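Tradoddale储蓄银行开放日参观记

作者按：中文不是我的母语，我学了很多年，写得仍然很慢。文章里的银行用语，我尽量用中文读者习惯的说法，有的地方拿不准，就把意思多解释一句。如果有用错的词，请在留言里告诉我，我会改。

十月的时候，Hurnora储蓄银行在Tradoddale的总行办了开放日。我在这家银行存钱，可是以前只进过一楼的营业厅，办完事情就走，从来没有上过楼。银行寄来的通知上写着，参观者可以看老金库、资金部和档案室，下午还有一场模拟演练，题目是“如果本行在傍晚被接管”。我看到这个题目就决定报名了。一家还在正常营业的银行，愿意在自己的客户面前讨论自己怎样倒闭，我觉得很少见。

从火车站坐2路电车，到市场桥下车，走过桥就是总行。那天早上下小雨，桥上的石头很滑。大门还没有开，门口已经有人排队，大部分是年纪比较大的储户，也有几个带着笔记本的学生。我后面的一位太太对她的朋友说，银行门口排这么长的队，不知道的人看见了会害怕。她的朋友没有笑。后来我在档案室里看到一些旧材料，才明白在这个城市，老人们对“银行门口排队”这件事有自己的记忆。

进门要登记，每个人领一张纸做的牌子，上面写着组别，我是蓝组。手机可以带，但是资金部里面不许拍照。我们组的讲解员是银行风险部门的一位职员，说话很快，声音不大，站在后面的人常常要请她重复。她先请我们把湿的雨伞放在一个铁架上，然后讲了银行的历史。

Hurnora有160年的历史。开始的时候它只是一个互助性质的储蓄所，由码头工人和小店主每个星期交一点钱，存在一个带三把锁的箱子里，三个人各拿一把钥匙。后来它变成储蓄银行，再后来又合并了上游几个镇的小银行，其中一个就在Tô。Tô那家小银行的事情，上午讲了一点，下午讲了很多，我在后面再写。

老金库

老金库在地下。楼梯很窄，讲解员请我们一个一个下去，扶着右边的栏杆。金库的门非常厚，现在一直开着，用一个铁楔子固定在地上。里面已经不放现金，墙边的保管箱也都空了，有几个小门打开着给人看。空气有一点干，有旧纸和机油的味道。

有人问，既然现金不在这里，那么现金在哪里。讲解员说，大部分存款本来就不在任何一个金库里。她拿出一张纸板，上面画了两个长方形，左边是资产，右边是负债。她问我们，客户的存款应该写在哪一边。组里有一位先生很有把握地说左边，因为存款是银行的钱。她说，从银行的角度看，存款是银行欠客户的，所以在右边；左边是贷款、债券和放在中央银行的准备金。我以前在书上读过这个道理，但是站在一个空的金库里听，印象比较深。

她又讲了“没有清偿能力”和“没有流动性”有什么区别。前一个的意思是，把所有资产按合理的价格卖掉，也不够还所有的债。后一个的意思是，资产可能够，但是今天卖不出去，或者只能很便宜地卖，而客户今天就要取钱。她说，在书里这两种情况分得很清楚，在真正的危机里，监管者常常需要在一个晚上做决定，那个时候谁也没有完整的数字。那位先生接着问，如果最后发现当时判断错了怎么办。她想了一下，说那就会有很多年的官司。

我很想多听这一段，可是绿组已经在楼梯上等，我们必须上去。

资金部

资金部在三楼，比我想象的安静得多。我本来以为会看到电影里那样的大房间，很多人对着电话大声说话。其实是一个普通的办公室，窗户朝着河，桌子上有植物，墙上有一个钟。为了开放日，屏幕上显示的都是练习用的数据，讲解员特别提醒了两次。

这里的一位职员给我们介绍了每天的工作。早上先看昨天晚上的清算结果，然后估计今天会有多少钱出去，多少钱进来。发工资的日子、交税的日子、过节以前的几天，都有自己的规律。如果估计下午会缺钱，就要早一点去市场上借，或者拿债券做抵押。他说新来的同事常常觉得这个工作很无聊，过了一年以后就希望它一直这样无聊。

有一个学生问到隔夜借款和抵押品的折扣。我听懂了大概，在这里记下来：同样一张债券，在平静的时候可以借到接近面值的钱，在紧张的时候，对方会要求更大的折扣，或者干脆不接受。于是银行需要拿出更多的债券，才能借到同样多的钱，而这个时候正是它最需要钱的时候。那位职员用了一个比喻，说这就像下雨的时候，借伞的店把押金提高了。学生都笑了，我想到了楼下铁架上的伞。

还有人问客户用手机转账会不会使情况更危险。他承认会。以前取钱要来排队，营业厅有关门的时间，银行可以利用晚上和休息日去找钱。现在客户在半夜也可以转走。他说银行为此改了内部的规定，手上留的流动资金比过去多，利润因此少一点，有的股东不太高兴。关于多留多少，他没有说，说这个不能公开。 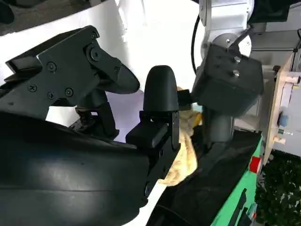
从资金部出来是休息时间，银行在走廊里准备了咖啡和一种放了葛缕子的小饼干。我不太喜欢葛缕子，但是早饭吃得太早，还是吃了几块。在走廊里我和那位排队时站在我后面的太太谈了一会儿。她说她的父亲当年在Tô的小银行存了钱，那家银行关门以后，父亲等了整整一个冬天才拿到一部分。她从那个时候起，永远把钱分开放在两家银行。我问她为什么今天来参观，她说想看看他们现在怎么讲这件事。

档案室

档案室是202号房间，在二楼走廊的尽头。房间里的温度比外面低，管理档案的人请我们不要靠在柜子上。长桌上铺着灰色的布，布上放着几本打开的账簿和一些信件的复印件，原件太脆弱，不拿出来。

我花时间最多的是关于Tô储蓄所的那些信。事情的经过，按照信件和档案员的说明，是这样的。Tô是一个靠河运和木材生活的镇，镇上的储蓄所把很大一部分钱借给了同一家木材商行。商行的生意变坏以后，储蓄所没有马上承认损失，每次贷款到期，就再给一笔新的贷款去还旧的。账面上看起来没有坏账。这样过了几年，地区的检查员来了，写了一份措辞很客气的报告，建议“适当注意集中的问题”。储蓄所的负责人回信感谢，说一定注意。下一年的报告里，几乎是同样的句子。

后来消息还是传出去了。档案员说，没有人知道是怎么传出去的，有一种说法是商行的会计在酒馆里讲了。储户开始来取钱。储蓄所给Hurnora写信，请求紧急借款。Hurnora的回信我看了两遍，写得很有礼貌，意思是愿意考虑，但是需要先看全部账簿，并且派自己的人去。储蓄所拒绝了派人，只愿意送一份摘要。几天以后，检查员下令关门，再过几个星期，由Hurnora接收了存款和好的贷款，坏的部分留给一个清算的机构慢慢处理。当时没有存款保险，大约800个储户，有的人等了很久。

有一个问题在我们组里引起了争论。那位在金库里说存款是资产的先生认为，Hurnora故意等到储蓄所倒了，才用很便宜的价格拿走好的部分。他说，先说愿意帮忙，再提出对方不能接受的条件，这是很老的办法。另外一个人说，如果不看账簿就借钱，那是拿自己储户的钱去冒险，任何负责任的银行都不会做。档案员没有站在哪一边。他指出信件里缺了一段，就是检查员和Hurnora之间在关门以前有没有联系过。档案里有一个空的信封，信封上的日期正好在这段时间，里面的信没有了。他说他找了很多年。

我自己觉得，信件的顺序很重要。如果检查员先问了Hurnora愿不愿意接收，然后才决定关门，那么这个买家在别人还不知道会有拍卖的时候，已经开始准备出价了。这未必是坏事，因为储户需要有人接收。但是别的银行就没有同样的时间去准备，价格也就不一定公平。今天各国处理有问题的银行，还是会碰到这个困难：找买家的事情，公开得太早会引起挤兑，太晚又来不及做尽职调查。我把这个想法告诉了档案员，他请我写在留言本上，我写了，写得很短，因为我的中文和当地的语言在脑子里混在一起了。

离开以前，我又看了那本储户登记簿。名字旁边写着职业，有船工、面包师、寡妇、教堂的管风琴手。有些名字后面用红墨水写着“已结清”，有些后面什么也没有。

午饭

食堂对参观者开放，可以用现金付。我吃的是豆汤和黑面包，汤很咸。窗边的位子都坐满了，我和两个学生坐在一起。他们学的是会计，来这里是为了一门课的报告。他们觉得上午讲得太慢，我觉得刚好。其中一个问我为什么做笔记用中文，我说我在一个中文的读书小组里，组里的朋友喜欢读金融史，我答应写一篇给他们看。他很认真地问我“挤兑”两个字怎么写，我写在他的本子上，他照着写了一遍，“挤”字少写了一笔。

下午的演练

演练在四楼的会议厅。参加的人分成几张桌子，每张桌子代表一个角色：银行的管理层、监管机构、存款保险机构、可能的买家，还有一张桌子是报纸。角色用抽签决定，我抽到了存款保险机构。说实在的，我本来希望抽到报纸。

故事是这样安排的。有一家虚构的中型银行，房屋贷款比较多，损失不断增加，评级被降低，客户每天都在转走存款。时间从下午四点开始，到第二天早上营业以前结束，我们用两个小时把它走完。主持人隔一段时间发一张纸条，上面是新的情况。

我们桌子要做的事情，首先是弄清楚哪些存款受到保护。这一点比听起来困难。同一个人有几个账户，要加在一起算；夫妻的共同账户要分开算；有的公司账户写的是个人的名字；还有一些账户是律师替别人保管的钱。银行给我们演示了一个叫Nasow的系统，它把同一个客户的账户找出来，放在一起，算出每个人应该得到多少。操作的职员告诉我们，Nasow每个季度要用真实的数据试一次，结果送给监管机构看。碰到名字拼法不一样的客户，系统只会做一个记号，最后还要由人来看。我的名字在Hurnora的资料里就有两种拼法，我问了一下，她说最好去营业厅改过来。

第一张纸条来的时候，管理层的桌子还很乐观。他们写信给监管机构，说流动资金还够，不需要增加资本，请求给他们更多时间去找私人投资者。监管机构的桌子讨论了很久，最后同意等，但是要求每个小时报告一次。与此同时，他们派了一个人到买家的桌子去，低声问他们有没有兴趣。我坐的地方正好能听见。上午在档案室讨论的事情，下午就在旁边的桌子上发生了，而且做这件事的是一个很和气的退休教师，我想她完全没有坏的意思。

第二张纸条说，报纸得到了消息。报纸的桌子上是两个年轻人，他们一开始想马上登出来，后来自己产生了怀疑，因为登出来可能使银行当天晚上就倒。主持人没有帮他们，只是告诉他们另一家报纸也在打听。他们于是登了，标题写得很小心，用了问号。但是客户不看问号，按照演练的规则，存款流出的速度马上加快了。

以后的事情发展得很快。监管机构宣布接管，把银行交给我们的桌子处理。我们有两个办法：直接把钱付给受保护的储户，或者把存款和大部分资产一起卖给买家。买家的桌子只有一家，他们知道我们没有别的选择，出的价很低，并且不愿意承担债券持有人的那部分。我们桌子里有人主张再等一等，去找第二个买家，可是墙上的钟已经走到演练里的清晨五点。最后我们接受了。储户的钱全部保住，早上营业厅可以照常开门，换一块牌子就行。股东什么也没有得到，债券持有人得到很少。

讲评的时候，扮演管理层的人很不满意。他们的看法是，他们按照要求每小时报告，报告里的数字一直在规定的标准以上，监管机构在前面还写信同意给时间，为什么后来突然不算数了。扮演监管机构的退休教师回答，标准是给正常的日子用的，看到存款那样流出去，她不能等到数字掉到标准以下再行动。管理层说，如果没有人去问买家，也许报纸就不会得到消息。这时大家都看着报纸那张桌子。两个年轻人说，他们的消息是纸条上给的，纸条上没有写来源。

主持人也不肯说来源是谁。他只说，在真实的案例里，这一点往往要到很多年以后，有人翻出邮件和电话记录，才能比较清楚，有时候一直不清楚。有人问他个人认为接管是不是太早，他说他在监管部门工作过，所以他的意见大家不要太相信。这个回答我喜欢。

有几个地方，我觉得银行以后可以改进。演练的材料只有一份放在桌子中间，坐得远的人看不清楚，最好每人发一份。买家至少应该有两张桌子，否则结果从开始就差不多定了；也许他们是故意这样安排的，讲评的时候应该说明。关于债券持有人的讨论太少，时间都用在储户身上。我理解来参观的都是储户，可是在真正的案子里，后来打官司的多半是另外那些人。还有，会议厅的暖气太热，坐在墙边的人很难集中注意力。

资金部的部分我最想再去一次。听讲解员说，明年春天可能会有一次比较长的、专门讲抵押品的参观，人数有限，要提前在营业厅报名。读书小组里如果有人那时在Tradoddale附近，请给我写信，我可以一起去，路上帮忙翻译。老金库的楼梯对膝盖不好的人不方便，可以请他们从侧门坐货梯下去，这一点通知上没有写，要在登记的时候问。

出来的时候雨停了。我先去一楼的营业厅改名字的拼法，柜台的职员让我填了一张表，看了护照，说几天以后生效。然后我在铁架上找伞，我的伞还在，颜色和旁边的一把很像，我打开来检查了一下，才拿走。那位太太在电车站等车，我们一起坐到了火车站。我问她对今天的讲解满意不满意。她说，关于Tô的事情，他们讲得比她父亲讲的要客气，但是该有的都有了，除了那封信。

她的两家银行里，有一家就是Hurnora。另一家她没有告诉我。

补充：读书小组的一位朋友看了初稿，问“清算的机构”后来怎么样。我写信问了档案室，回信说，它存在了十几年，卖掉了木材商行的仓库和一段码头，最后一批储户拿到的钱，加上以前的，还是没有达到全部的存款。档案室寄来了一页复印件，字迹很难认，我还在慢慢读，读完以后会把翻译贴在留言里。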